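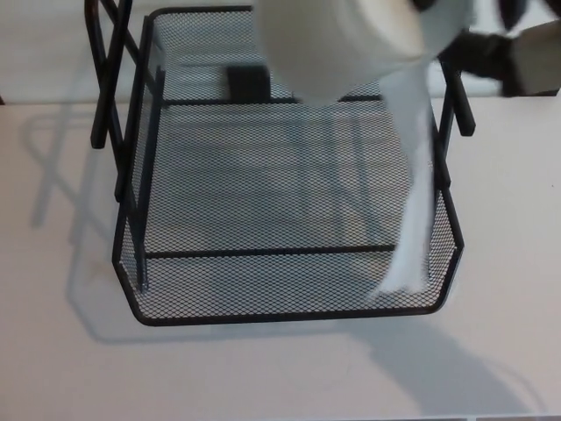

About Thygesen Football Academy

We teach flag football to kids and adults in Avthorpe, and we love every minute of it! Thygesen started in March with one borrowed field behind the Prasholm rec center and a whole lot of beginners who had never called a play. This past season 618 players signed up, from first graders to grandparents, and the Prasholm fields are busy most evenings until the lights go off.

Everybody learns every position. Your kid may show up wanting to play quarterback (most of them do), but they'll also snap the ball, run routes, rush the passer and pull flags. We think it makes the game more fun to play and a lot more fun to watch. Plenty of our receivers found out they were really safeties, and they're thrilled about it.

We have 27 coaches, all of them certified in first aid and all of them still playing in our adult league. Practices run an hour. The first half is footwork and throwing, the second half is scrimmage, and there's usually somebody begging for one more down at the end.
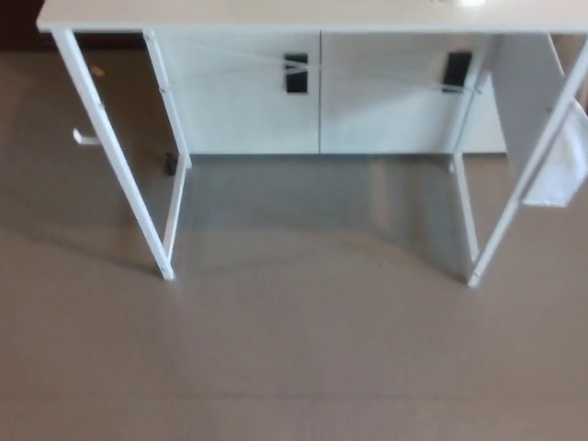 Our summer tournament, the Skemura Bowl, is the highlight of the year. Last time over 700 people came out to watch, and the final went to a second overtime before a fourth-down catch in the back corner of the end zone. We still talk about that catch.

New players are welcome at any point in the season. Flags and a team shirt are included, so just bring cleats, a mouthguard and water. Come watch a practice first if you'd like, the gate is open!

Page updated 2 July 2024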